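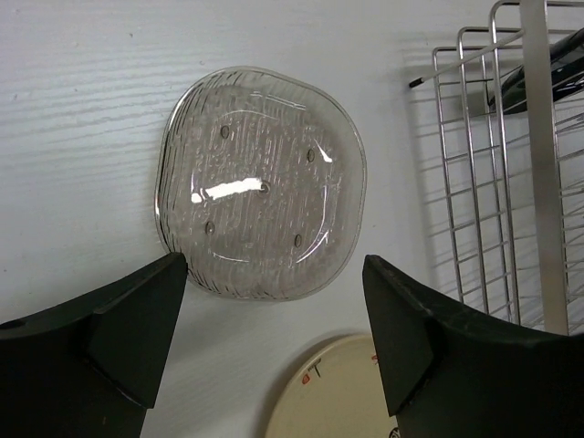
Clear Rounded-Square Dishes from Planero: My Review After a Few Months of Everyday Use

Search reviews Enter keyword Go

I bought these in November to replace a stack of mismatched snack bowls, and I've been meaning to write them up ever since. Planero calls this shape the Clollus (I have no idea how to say it, my daughter goes with "CLOL-us"), and it comes as a set of 3. I paid fourteen dollars at Haddad, the little housewares store near the post office, and then went back for a second set, which should tell you where this review is going!

So, the shape first. It's a square with the corners softened off, and I love that. Round dishes roll around and waste space in my cupboard, and the truly square ones I used to own had corners you could never get a sponge into. These sit somewhere in the middle. The rim goes out into a wide smooth border, and it makes a really good handhold. I can carry one in each hand with my thumbs on the border and keep them out of the food, which I could not say for my old bowls.

The other thing you'll notice is the bottom. It has a fine texture all over it, little broken ridges and ripples, plus five small oval bumps laid out like the five on a die. My first thought was that it looked like a game piece. It grew on me fast. On a white counter with the kitchen light on, the whole thing throws off these streaks and glints, and a plain dish of almonds ends up looking kind of fancy. If you like your dishes quiet and plain, you may not enjoy it as much as I do. My sister picked one up, tilted it back and forth under the lamp and said it was "a bit much." She has plain white everything, so take that as you will.

What do I use them for? Olives, mostly. Also lemon wedges, the butter when people come over, cut strawberries, the spare change and my rings when I'm kneading dough. I had one on the bathroom shelf for a while with a bar of soap in it, and the bumps were pretty good at keeping the soap up off the bottom. Then I wanted it back for the kitchen, so the soap lost its spot. They are not deep. Don't buy them for soup or cereal or anything that sloshes. I tried a serving of rice pudding and it fit, but I wouldn't have wanted to walk up a flight of stairs with it.

Now the complaints, and I do have a couple.

Sticky stuff gets into that texture. Honey is the worst, and jam is not far behind. A quick swipe with a cloth won't do it, you have to take a brush to it and go with the ridges (they run mostly one way, so turn the dish until you're scrubbing along them). After that it rinses fine. I've gotten into the habit of putting a bit of parchment down under baklava, and that solved it for me.

They're also hard to see! I don't mean that as a compliment to the clarity. I set one down on my white table, turned away to get a plate, and very nearly put the plate right on top of it. When there's food in it you're fine. Empty, on a pale surface, you mostly see the edges and the shine. 

And they don't nest as snugly as I'd hoped. Six of mine make a taller pile than I wanted, and the pile has a bit of a wobble to it. I split them into two stacks and moved on with my life.

For comparison, I also tried the Stistislow dessert dishes a friend lent me over the holidays. Those are round, heavier in the hand, and smooth on the bottom, so they clean up in about two seconds. If cleaning is your main worry, get those. But they took up a lot more of my shelf, and the edge was narrow enough that I kept getting a thumb in the dip. I gave them back without too much sadness.

I wash mine by hand in warm water and dry them right away with a linen towel, because our water here leaves spots on everything clear. I haven't put them through the dishwasher, so I can't help you there. If somebody has, leave me a comment, I'd like to know before I get lazy some evening and try it.

Would I buy them again? Well, I did, so yes. I'd give them 94 out of 100, with the missing points for the honey and for the wobbly stack. For the price they've made my plain old snack table look a lot nicer, and I reach for one pretty much every afternoon around 4 when the crackers come out.

One last note if you're shopping in person: look at the rims before you pay. At Haddad they were sitting loose on an open shelf, and one I picked up had a tiny rough spot on the border. The woman at the register swapped it with no fuss at all.

Reviewed by Rangi Ellery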